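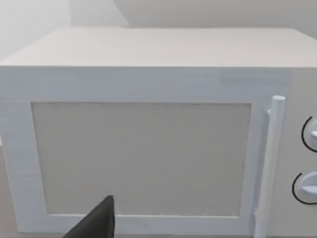 **Moving a long way with one car and a cat, do I ship the kitchen stuff or sell it?**

posted by **staltance_sue**

Hi all! Long-time reader, first time I've needed to bother you. We're moving from Wendt to Wokirberg in October (new job for my husband, yay) and I have been going in circles over the kitchen for two weeks now. It's 1,432 miles door to door. The furniture is easy, most of it is junk and it's going to the curb. But the kitchen is where all our money went over the years and I can't decide what earns a spot.

The mover gave me a price by the box and also a price for a shared container, and the container only makes sense if I fill it. I've got a stand mixer, a full set of cast iron, a microwave, a rice cooker, way too many baking pans, and my grandmother's dishes, which are coming with me if I have to hold them on my lap. The new place is a rental and the landlord is slow answering email, so I don't know for sure what's already in it.

How do you all decide? Is there some rule people use? And has anybody packed old china for a drive that long without losing half of it? The cat rides in the back seat so I only get the trunk and the front footwell.

---

**Ludger Lenz**

Congrats on the job! I've done a move like this 2 times and got it wrong the first time, so take this for what it's worth.

What I do now is look up what each thing would cost me to buy again, used, in the new town. If the box costs more to send than that, it gets sold. My last quote worked out to nearly 32 dollars a box, and once I had that number in my head it went really fast. Baking pans? Gone. Rice cooker? Gone (I missed it for a week, then found one at a yard sale). The stand mixer came along, because have you seen what people ask for those things secondhand??

Cast iron is heavy but it doesn't care how you treat it, so put it in the bottom of the trunk in a towel and forget it.

For the rest, in order:

- Call the landlord, don't email. Ask about the stove, the fridge, and whether there's a spot for a microwave or one already built in. I hauled mine to Trisel and it sat in a closet for a year.
- Plates go in the box standing on edge, like records, never flat in a stack. Crumpled paper under, between, and on top. Small boxes only! If you can't lift it with one arm it's too big.
- Measure the cabinets when you get there before you unpack a single thing. Ours were so shallow the dinner plates kept the doors from closing and I had to redo the whole kitchen. 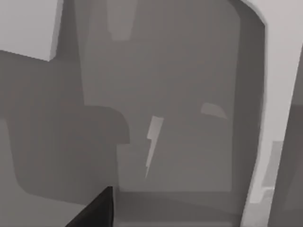
- Sell early. Everybody lists their stuff the last weekend and you end up giving it away. I made 281 dollars by starting a month ahead, and that paid for most of the gas.

Oh, and keep one pan, one knife, two forks and a can opener with you in the car. You'll want eggs that first morning.

---

**trunkfullofyarn**

just sell it all lol. people get so attached to pans

---

**marlo_in_wendt**

I'd go along with most of what Ludger said, except I would not leave the cast iron loose under the china. Put them at opposite ends of the trunk. I hit the brakes once outside Trisel and that skillet went through a box like it was nothing.

For grandma's dishes, I used my sweaters and dish towels in place of paper. They have to come anyway and they're softer. I lost one saucer. Cups I stuffed with socks (clean ones!) and set upside down.

Also, if you're still in Wendt through the end of the month and want to get rid of those baking pans, send me a message. I'm after a decent bundt pan.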